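Cleaning a pale wood-grain desktop: wipes or microfibre?

Posidport, 2025-04-09
Desk is the Ternano, pale wood grain, bought in October. The grain shows best mid-panel.
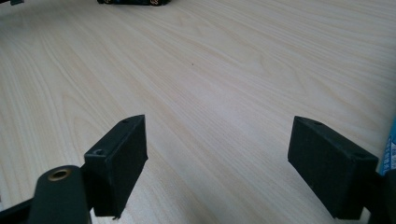 Tabletop, grain running diagonally.

medrano_400
Laminate or veneer? Matters for solvent choice.

Posidport
Label doesn't specify. There are dark scuffs on the left half. I keep wet wipes on the desk and do the toy cars with them too. 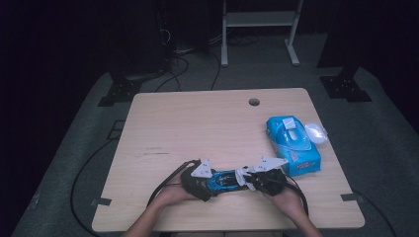

Famis: Disagree on wipes. Residue dulls a matte finish. Damp microfibre, neutral cleaner, dry along the grain.

medrano_400
Over 900 wipe cycles on mine, no colour change. Test near the grommet first.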